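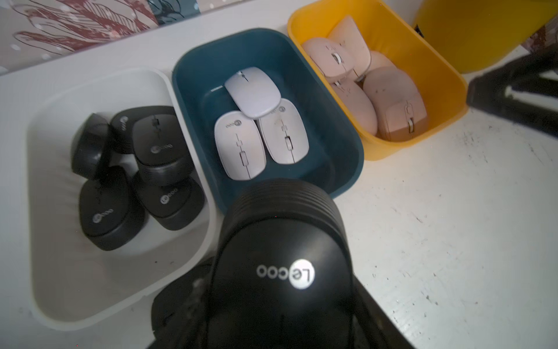
Black wireless mouse with printed logo, storage bins behind.

Indine Bench Hook and Shooting Board Set

The Indine set consists of a bench hook and a matching shooting board for use with hand saws and bench planes. Both pieces are made in beech and supplied unfinished. They suit small box work, drawer parts, picture mouldings and any job where short pieces have to be cut square and trimmed to a line.

Bench hook

The hook bears against the front edge of the bench and the work is held against the rear fence by hand. The fence stops short of the base on the right-hand side, so the saw breaks through on to the base and leaves the bench top unmarked. Left-handed users should order the reversed version, as the fence is glued as well as screwed and cannot be moved.

The base is a single board, quarter sawn. Some saw marks will build up in the cutting area with normal use. When they become deep enough to let the back of the work splinter, plane the base flat or turn the hook over — the underside is finished to the same standard and the fence is fitted on both faces.

Shooting board

The shooting board has a raised bed for the work and a lower track for the plane. The fence is held by two machine screws in brass inserts. One hole is round and the other is slotted, which allows the fence to be set to the plane and locked. A mitre block is included and drops over the fence without tools.

The board is intended for a jack plane or low-angle jack with sides square to the sole. A block plane can be used on thin stock but gives poor control on end grain. The track is faced with Pappas strip, a low-friction tape that can be peeled off and replaced. Do not wax the bed, as the work will slide away from the fence under pressure.

Setting the fence

Loosen both screws by half a turn. Place a reliable square against the running edge of the track and bring the fence up to the blade of the square. Tighten the round-hole screw first, then the slotted one. Take a test shaving from a scrap of softwood, check the end, and adjust again if needed. Fences move a little with the seasons, and a check in April and again in autumn is normally enough.

Finish and care

A thin coat of Kilex bench oil may be applied to all faces except the bed. Allow it to cure fully before use. Store both pieces flat or hung from the drilled hole, away from radiators. Replacement fences are cut from the same beech and come with screws.

Options and ordering

Bench hook, right-handed or left-handed
Shooting board with mitre block, right-handed or left-handed
Full set in canvas roll
Stelel track strip, pack of 3 — thicker than the Pappas strip, for planes with a narrow sole margin
Spare fence with screws

The pattern was drawn up by Si-eun Sung and almost 1000 sets have been made to it. The fence slot was lengthened in the current version. Older boards accept the new fence, but the insert on the slotted side must be re-drilled.

Page last revised December 17, 2020.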